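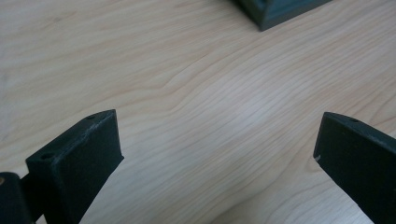
How to Clean and Oil a Light Wood Tabletop

I love a pale tabletop. They make a small kitchen feel twice as big, and when the light comes across one you get to see everything the tree was up to, all those soft tan and peach lines wandering over the blond. Mine has a little S-shaped kink in the grain, just a ripple where the lines bunch up and then carry on, and it's my favorite spot on the whole thing (I put my coffee next to it, never on it).

The trouble with pale wood is that it shows what you do to it. Rings, ink, turmeric, the gray haze you get from wiping with a dishcloth that has seen better days. So once a year I give the table a proper going over. It takes one afternoon plus a night of leaving it alone, and it's a really satisfying job!

First, find out what finish you have

Put a few drops of water somewhere out of the way and go do something else for ten minutes. If the water is still sitting there in beads, your table has a sealed finish like varnish or lacquer. Do steps 1 to 3 and stop there, as oil won't soak in and will only leave you with a sticky table. If the water has sunk in and left a darker patch, you have an oiled or bare surface and you get to do all of it.

Veneer counts as wood, by the way, but go very easy with the sandpaper. If you can't tell whether you have veneer, look at the edge and the underside. Grain that carries on over the edge is a good sign of solid wood.

What you'll need

Two soft white cotton rags for washing, and three or four more for oil
A bucket of lukewarm water
Plain liquid soap, no bleach, no citrus
Sandpaper, 180 and 240 grit
A light-colored or white-tinted furniture oil
Gloves
A lamp you can move around

I use the Flavow white oil, the 6 ounce can, and one can has always been plenty for my table with some left for the cutting boards. Any furniture oil made for pale wood will do the job. Avoid plain linseed on a blond top unless you want it yellow.

Step 1: Clear it and look at it sideways

Take everything off, then set the lamp at one end so the light skims across. Glare is your friend for this part. Straight down, a bright patch just washes the grain out, but get your eyes low and move your head from side to side and you'll see every scratch and dull spot. Mark the bad ones with a bit of painter's tape beside them.

Step 2: Wash with the grain

A small squirt of soap in the bucket, rag wrung out until it barely drips. Wipe in the direction the grain runs, even if that's on a diagonal or it curves a bit. Do the whole top in one go so you don't get a tide line in the middle. Then rinse with the second rag and clean water, and dry it right away.

Step 3: Deal with the marks

Grease: a little neat soap on a fingertip, wait two minutes, wipe.
Crayon and wax: scrape with the edge of an old plastic card first, then wash.
White rings on a sealed finish: try a dry rag and a lot of patience before you try anything stronger.
Black rings on oiled wood: these usually come from metal and water together, and they may need sanding.

Step 4: Sand, but only a little

Let the table dry overnight. Start with 180 on the taped spots only, feathering outward so you don't dig a dip. Then go over the entire top with 240, light pressure, long strokes, always following the grain. The lines will look chalky and faint when you're finished. Don't panic, they come back! Vacuum, then wipe with a barely damp rag and let that dry too.

Step 5: Oil

Gloves on, window open. Stir the can, don't shake it. Pour a small puddle, spread it thin with a rag, and work in sections from one end to the other. This is the best bit, watching the streaks turn warm again under your hand.

Leave it 25 minutes. Then wipe off everything that hasn't soaked in, and I mean everything. Buff with a clean rag until it looks smooth and a touch satin with no wet patches. If it feels tacky, keep buffing.

Step 6: Rags

Oily rags can heat up by themselves and catch fire. Lay them flat outdoors, one layer, until they're stiff, or drop them in a bucket of water. Never ball them up in the trash.

Wait until the next day before you put anything on the table, and go easy with hot dishes and wet glasses for the first week. I do mine in February, when the windows get that low sun and I can see what I'm doing without the lamp.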